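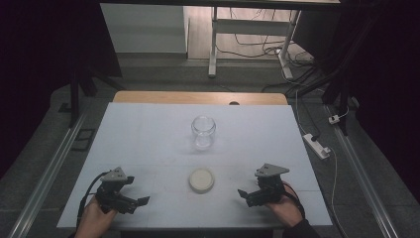

October, 9.40am. Lids again. Tisanwood's note says the new lid "keeps its contents as good as the day they went in", and I'd like to know who checked, and for how long, and with what. Jovita is keener than I am. She has used the old ones at home and says they were fine, but the old ones were a different shape and she can't remember what she kept in them. For today I only want to look at fit. Jar in the middle of the white board, empty, lid flat in front of it with its top up so the beige rim can be looked at before it goes anywhere near the glass. The ribbed part at the mouth of the jar is thick and I suspect it does most of the gripping, whatever the note says about the lid.

Three jars to get through, all from the same Illau delivery. The plan was for each lid to go on and come off 20 times, then fill the jar with dry rice, weigh it, leave it in the damp cupboard and weigh it again. Oskari thinks rice is too forgiving. He may be right. Salt would show damp sooner, but it also gets into the rim and then we'd be testing salt. Staying with rice until someone gives me a better reason.

Jar A: lid goes on square if you start it square. Start it slightly off and it feels home when it isn't. I did this twice without meaning to. Anybody in a hurry will do it every time, and I don't see how "as good as the day" survives that.

Jar B: no complaint, which makes me want to do it again.

Jar C: stiff for the first few goes, easier after. Is that wear or is that my hand getting used to it? Wanpen to repeat C without being told it was stiff. (Wanpen, if you are reading this, pretend you haven't.)

10.30. Long talk with Evaristo about the drop test. He wants to do it on the mat, on the grounds that people's kitchens have mats. Some do. Most of the jars I have broken in my life were broken on something hard, and the tile is the honest surface to use. We'll do both if there are jars enough. I'm not going to accept a pass on the mat as a pass.

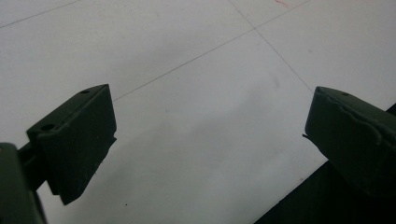 Tiled floor, for the hard drops.

Height still to be settled. Ventura's old sheet says table height and leaves it there, as if all tables were the same. I'd rather write down a figure. Jaqueline has the tape measure. Sweep before and after, and nobody in socks, please.

Also on the board itself. I had put the rocking on Jar A down to an uneven base and was quite pleased with myself. Then I turned the jar a quarter and it rocked the other way, so now I blame a seam.
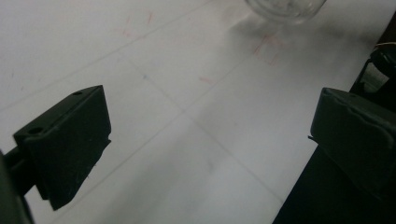
The seams are faint and easy to forget, and a jar standing across one may well sit differently from a jar standing clear of it. So the rocking result for A is struck out until it has been done again well inside one panel. Same goes for B and C, if I'm being fair, though I only noticed it on A. The board could do with a wipe too. I can't tell a smudge left by the rim from one that was there last week, and the rim is supposed to leave nothing.

Tritdale offered us their glass plate months ago and I said no, too much fuss. I may have to go back and ask.

For the weighing: let the scale settle for 15 minutes, as Oskari insists. I have never seen it make any difference but it costs nothing. Cupboard for around 30 hours, lids on, no peeking.

To do
– A again, clear of the seams
– C by Wanpen
– ask Tisanwood what was in their jar, and for how long
– height for the drops, from Jaqueline
– wipe the board

Jovita still says they'll pass. She wouldn't put a packet of biscuits on it when I asked.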